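Why does a plastic box have round corners?

I spent most of one June morning thinking about plastic boxes. I know how that sounds! But I'd been clearing out the cupboard under my stairs, and once you've got a storage box in front of you and nothing to do but look at it, the questions start popping up. Why are the corners round? Why are there holes in the ends? And how does anyone make a whole box with no joins in it?

Let's start with how it's made, because that's my favourite bit. Lots of plastic boxes begin as tiny beads, a bit like grains of rice. The beads go into a machine that heats them until they turn gloopy, like very thick honey. Then the gloop is squashed into a mould, which is a hollow metal shape made in two halves. The plastic cools down, goes hard, the mould opens and out comes a box, all in one piece. Think of a jelly mould, only much heavier and with a lot more pushing.

Now for the corners. Run your finger round the inside of a box like mine and you won't find a sharp edge anywhere. The floor curves gently up into the wall, and one wall curves round into the next.

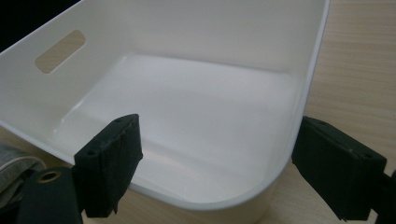 Larasati Goh wrote in to ask whether the curves are only there to look nice, because her lunchbox has them too and she can never get the last raisin out. Good question, Larasati! They do look nice, but they have jobs as well. Gloopy plastic flows round a bend more easily than it flows into a sharp corner, so the mould fills up properly. A curve is also stronger. If you push on a sharp corner, all the pushing gathers in one thin line, and that's where a crack likes to start. On a curve the push gets spread out. And crumbs wipe away much more easily (sorry about the raisin – try a damp finger).

Then there are the slots. Lots of boxes have one at each end, and they're handles, of course, but clever ones. A handle that sticks out would catch on things and take up room on the shelf. A slot takes up no room at all. The ends of the slot are rounded too, partly so it's kind to your fingers and partly for that cracking reason again.

My friend Dimas used to lift his boxes by one end and drag the other. Please don't! Two slots, two hands, and bend your knees if there's anything heavy inside.

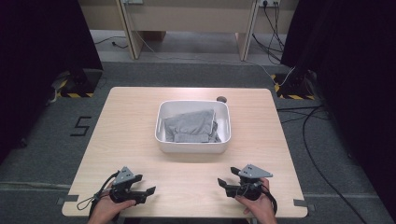 Cloth is one of the best things to keep in a box like this, by the way, and it's brilliant for a little experiment. Find a big piece of fabric, an old sheet or a towel will do. First scrunch it up and drop it in. See how high it comes? Most of that heap is air, trapped in all the wrinkles. Now take it out, fold it flat, press down with your hands and put it back. Same cloth, same box, and suddenly there's space for another one.

I tried it with tea towels. Scrunched, I fitted in 75. Folded, I got to 86, and I'd have squeezed in more if I hadn't run out of tea towels (I borrowed most of them from the Custbridge village hall, and they did want them back).

One last thing to hunt for at home is the rim. On plenty of boxes the top edge curls over, like the brim of a hat. Take a sheet of paper and hold it by one end, and it flops. Fold a strip along each long side and hold it again. It stays up much better, doesn't it? The curled rim does the same for the box and stops the long sides bulging when it's full.

See if you can find five boxes or tubs in your kitchen and check them all for curves, slots and rims. Ask before you tip anything out!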